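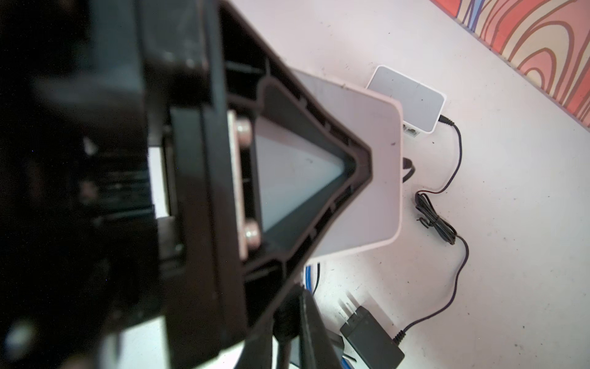 ## Pack Storage Inspection: Mulside Depot, Bay 3

Inspector: Efe Uzor
Scope: lithium-ion traction packs awaiting fitment, Claltmont supply
Month: December

- [x] Packs stored on rated racking, terminals capped. *One cap missing on the lower tier, replaced during the visit.*
- [x] State of charge at or below the storage limit. *Highest reading 20 percent.*
- [ ] Serial numbers match delivery sheet. *Unit 899 is on the sheet twice. Claltmont to confirm which entry is correct before release.*
- [x] High-voltage service plugs removed and locked away.
- [ ] Coolant ports sealed. *Residue at one port. Pack tagged and moved to the quarantine area.*
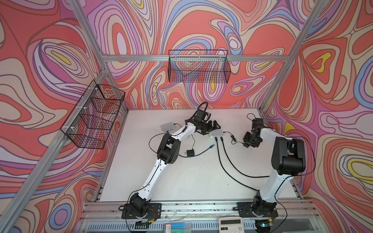

The quarantined pack stays there until a pressure test has been signed off. Do not top up or refit the port seal beforehand.

### Bay and access

- [x] Temperature log complete. *Some 17 hours of readings were recovered from the backup logger after a power cut.*
- [x] Exit route clear and marked.
- [ ] Insulated gloves within test date. *One pair expired. Withdrawn.*
- [x] Smoke detection tested. *Lestisix panel responded on both loops.*
- [ ] Emergency contact sheet current. *Still lists the former night number. Reprint and post at both doors.*

Result: conditional pass. Open items to be rechecked before the next delivery is accepted.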